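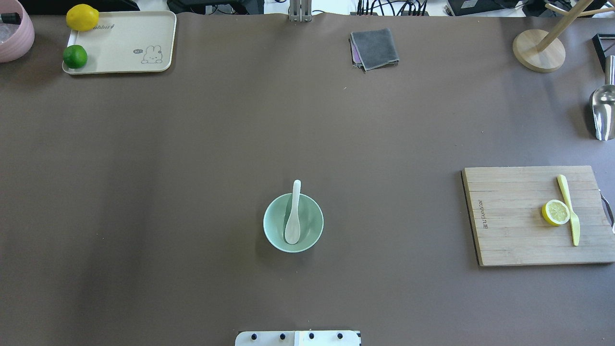
Morenike Edet sells soup, but when I asked her for an interview she wanted to talk about lemons. "People ask me for the recipe of the broth," she said. "The broth is easy. What they don't do at home is put the acid at the end, at the table, when the spoon is already in the bowl."

She runs a lunch counter in Ponport with her cousin, Chibuzor Olaniyan. It has nine seats and one window. They opened it in May, after she had worked for several years in the kitchen of a hotel. The place is called Garba, which was the name of the street where her grandmother had a food stall.

I visited her at home, where she tries new dishes before they go to the counter. She does not like big kitchens. "In the hotel I walked all day," she said. "Now I want to stand in one place and reach everything with my hand. Bowl in the middle, board on the right side, fruit on the left. My cousin laughs at me because I put things back in the same place even when I am only making tea."

The bowls are small, and I asked if the customers complain. She said that some of them do, in the first week, and then they understand that they can have a second one. A small bowl stays hot until the bottom. She tried larger ones from a supplier called Vimitden and gave them back after one month. "They were beautiful, but the soup looked lonely in them."

About the spoon she has a strong opinion. She prefers ceramic, with a short handle, because a metal spoon becomes too hot for her and gives a taste when there is lemon in the soup. I told her that I have never noticed this taste. "Then you are lucky," she answered. "Use what you want."

She also keeps a plastic knife for citrus. Her teacher in the hotel, Abimbola Balogun, did not allow plastic knives in his kitchen, and she thinks he would still be angry to see one. But the lemon is soft, she said, and for one lemon she does not want to take out the long knife and then wash it and dry it. For onions it is useless, she admits.

We spoke for some time about the difference between lemon and lime. Morenike uses lemon for fish and chicken, and lime for the soup with pepper. She does not mix them. Chibuzor mixes them, and this is a discussion they have had since the opening and which has no winner so far. In January the counter sold 1206 bowls, and she believes that the pepper soup was almost 400 of them. "So he says to me, you see, they like my way. But he was cooking only on the days when I was off."

I asked about cutting boards. She keeps bamboo for fruit and has another one for meat, which stays in a different cupboard. After the lemon she rinses the board with cold water and leaves it standing up against the wall.

Before I left, she explained how she squeezes a half lemon: cut face up, through the fingers, so the seeds stay in the hand. I tried it at home the same evening and two seeds went in my soup.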